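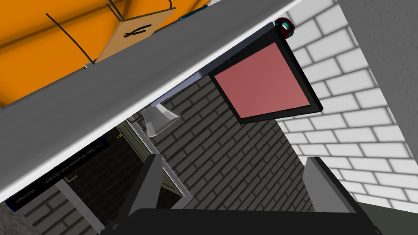
A home battery is not for every roof

When we put panels on our house in May, the installer offered a Zatberg battery in the same contract. Everybody I asked told me to take it. I refused, and I still think it was the right decision for a family like ours.

We are home during the day. My husband, Jae-in Shin, works upstairs, and the washing machine runs at noon. Most of our solar power is used before it could reach any battery. The offer was $2,711 more, and only after the discount.

My neighbor Tineke Dijkstra has a different life. She leaves at seven and cooks in the evening, so for her a battery makes sense - I would buy one too in her place.

What I do not like is the pressure. An installer should ask first at which hours you use electricity. Ours asked 35 questions on a form, and that one was missing.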